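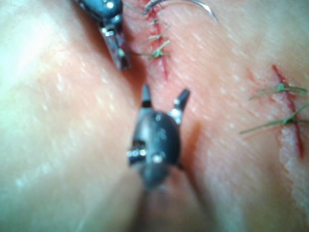 My insurance company sent me a letter last week saying my surgery would be "simple and affordable." I have now read the estimate four times and I doubt both words.

The hospital in Flustport quotes $3000 as my share. Fine. Then there's a "facility coordination fee" of $300, which the woman on the phone couldn't define. She said it was standard. Standard what? She put me on hold, came back and said it was standard again.

My neighbor Margus swears by Kandpal, one of those apps that claims to fight your bills for you. They keep part of whatever they save you, and they're the ones who work out what they saved. I read the terms. I'd want to see that math before I handed over my login.

I've asked for an itemized bill, in writing, with the billing codes. They say it can take 90 days. The operation is in August, so I'm expected to agree to a price and find out later what it was for. If I bought a used car that way, my brother would never let me hear the end of it.

I called again this morning. Forty minutes of flute music, then a survey asking me to rate the call from 1 to 10.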